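**Water shutoff and pipe work at the Wustine building**

Apr 9, 2022

The pipe replacement on the upper floors starts the first week of May. Bronance, the plumbing firm that did the boiler room two years ago, has the job again. They will work one riser at a time, starting with the east side, and each riser serves 20 apartments. Expect the whole thing to take 19 working days if the fittings arrive on schedule.

Water will be off from 8:30 in the morning until 4 in the afternoon on the days your riser is being worked on. A notice goes on your door two days ahead. The rest of the building keeps its water, though pressure on the top floor may drop a little in the mornings.

Before your shutoff day:

- Fill a few jugs for drinking and a bucket for flushing.
- Clear everything out from under the kitchen and bathroom sinks.
- Move rugs and hampers away from the bathroom wall. The crew needs 40 inches of clear floor to open the access panel.
- Don't start the washing machine or dishwasher before leaving for work.

Someone over 18 has to be home, or you can leave a key at the front office and sign the entry form. Pets should be shut in a bedroom. Last time a cat got into the wall on the third floor and held things up until lunch.

When the water comes back, run the cold tap in the bathtub first, for five minutes. It may look brown or cloudy. Unscrew the aerators on your faucets before you do this, and rinse the grit out of them after. If a faucet drips afterward, tell the office within a week and Bronance will change the washer at no charge.

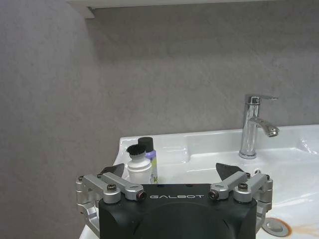
Several people asked whether they can have a new faucet put in while the crew is there. Yes, but you have to buy it yourself and have it in the apartment that morning. The Tanasarn hardware store on the corner is giving residents 20 percent off bathroom faucets through the end of May – bring this newsletter. The labor charge is $50 per faucet, paid to Bronance directly. They will not install used ones.

Patching is a separate job. Cumen Painting will close up the openings and put on one coat of primer. Finish paint is up to you, and leftover cans of the standard hallway white are in the storage room for anyone who wants some.

The riser schedule is posted next to the mailboxes. Please check your apartment number on it and let the office know of any conflict by the end of the month.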